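Court Papers at Home: Keeping Them Straight

If someone in your house is waiting on a court date, the paperwork takes over the kitchen in no time! Get it sorted on the first evening and you'll sleep so much better.
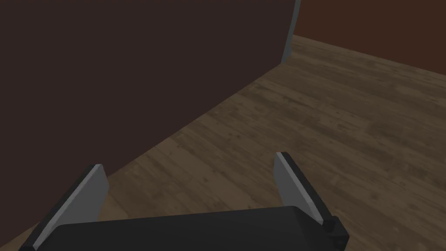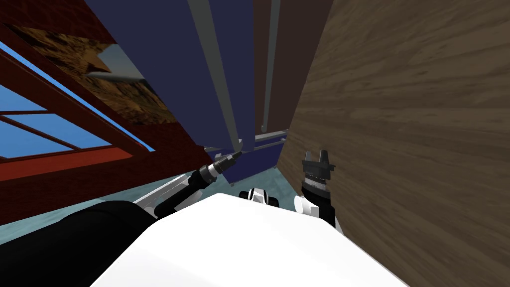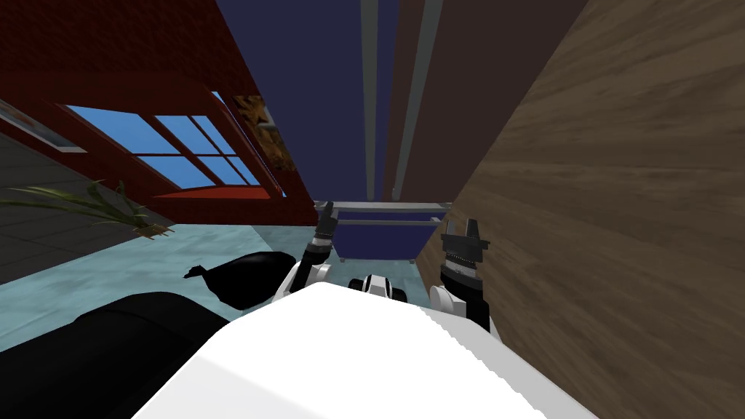
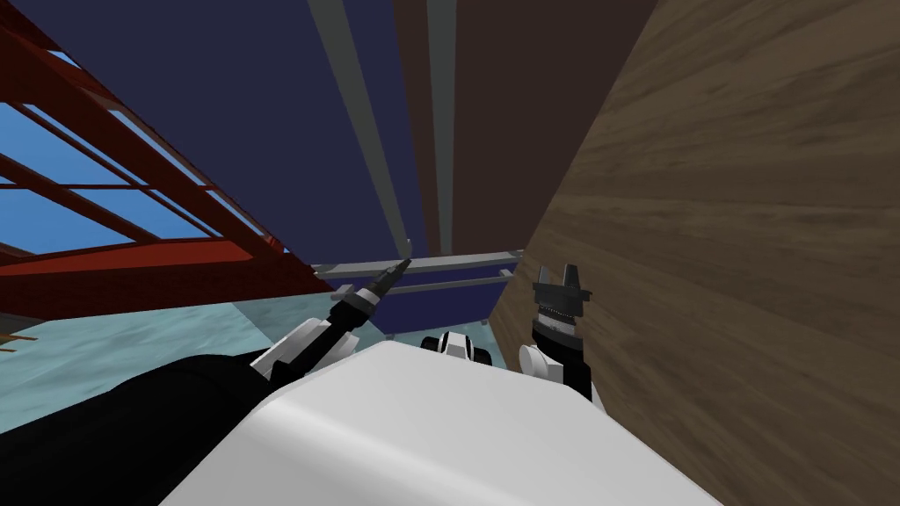 One folder, one hook

Buy a bright plastic wallet (mine is orange, and I love it) and hang it by the front door. Release papers go at the front, receipts behind.

Put the date up large

Write the hearing date on a card in thick pen and tape it to the fridge. Set 2 phone alarms, one the night before and one 85 minutes before you leave. Priltville parking is dreadful in December, so go early!

Copy everything

Take 4 copies of the release conditions. Barbara Dudek on Hegarty Street keeps hers inside a baking tin, which I think is brilliant.

Save the receipts

Bus fares, parking, photocopies, the lot. A jam jar will do, emptied every 30 days into an envelope with the month on the front.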